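Can a robot do the dishes yet? Frequently asked questions

Zornis Home and Shop Guide
Written by Vlasta Doležal. Last revised in June.

Readers of this guide write in with the same handful of questions about robots and chores. The answers below cover kitchens, laundry rooms and small workshops. Clearing a table comes first, as it is the chore people ask about most.
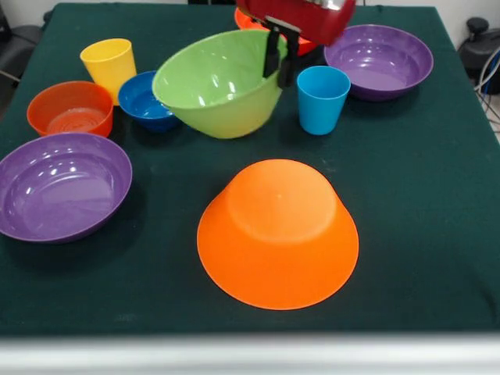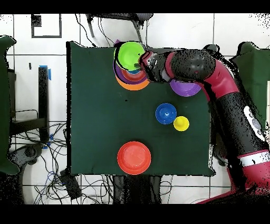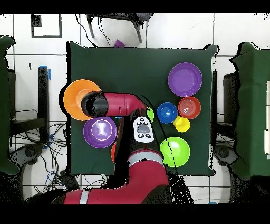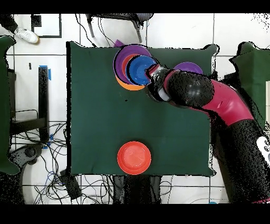

Colorful dishes and a red and black arm on a green cloth. The second and fourth pictures have nested bowls in them.

Can a robot clear my table today?
In a lab or a test kitchen, partly. An arm bolted beside a table can pick up bowls and cups and stack them, as long as they are light, hard and not too crowded. In a normal home, no. You can't buy a machine that will walk into your dining room after supper and leave it clean.

Why do so many tests use bowls and cups?
They are cheap, they survive a fall, and they are harder to handle than they look. A bowl has to be taken by the rim, which is thin and curved. Set one bowl inside another and there is less rim to get hold of. An upside-down bowl needs a different grip, and so does a cup lying on its side.

Are plates easier?
Usually harder. A flat plate sits close to the table and a two-finger gripper has trouble getting under the edge. Some teams teach the arm to slide the plate to the edge of the table first.

Does it matter that the dishes are plastic?
Yes. Plastic forgives a hard squeeze. Wine glasses and thin china don't, and wet china is worse. Ask about this if anyone offers you a demonstration.

How fast are they?
Slow. In our own trial at the Judby workshop, an arm took 458 seconds to stack 5 bowls. A ten-year-old did it before we had the stopwatch ready.

How often do they get it right?
It depends on how much the table changes. At Judby we logged 255 pickup attempts over the spring. Most of the misses came when two dishes were touching or when one was standing partly behind another. Moving the lamp also caused trouble until the cameras were set up again.

What about loading the dishwasher?
This is a separate job. The arm has to turn each piece, find a free slot and work around a rack that moves. We have seen it done slowly with one make of rack and one set of dishes. With a mixed load we haven't seen it finished without help.

Can a robot fold laundry?
Towels and T-shirts, sometimes. Cloth changes shape every time it is touched, so the machine has to keep looking and starting over. Fitted sheets are still a job for you.

What chores are worth handing over now?
Vacuuming and mowing a plain lawn. Both are done with machines sold in ordinary stores, and both still need a person to pick things up off the floor or grass first.

I run a small shop. Is an arm worth it?
It can be, if the part is always the same and always arrives in the same place. Yau, a four-person bracket shop in Ekivthorpe, uses one to feed a drill press and is happy with it. They tried it on sorting mixed returns as well and went back to doing that by hand.

What does a setup cost?
The arm is only part of the bill. Yau paid 2,415 dollars for the stand, guarding and wiring alone. Leave room for the gripper, cameras, training time and a service visit.

Do I need a special room?
You need a solid mount, steady light and clear space all the way around the arm's reach. Keep cables off the walkway. Children and pets should stay out while it is running.

When will home models be ready?
We don't know and we don't print guesses. We update the answers on this page when we have watched a machine do the job ourselves.

Can I come and see one working?
The Judby workshop is open to visitors on Thursday afternoons from 2:00 to 4:30. Closed-toe shoes, please. Groups of more than six should call ahead.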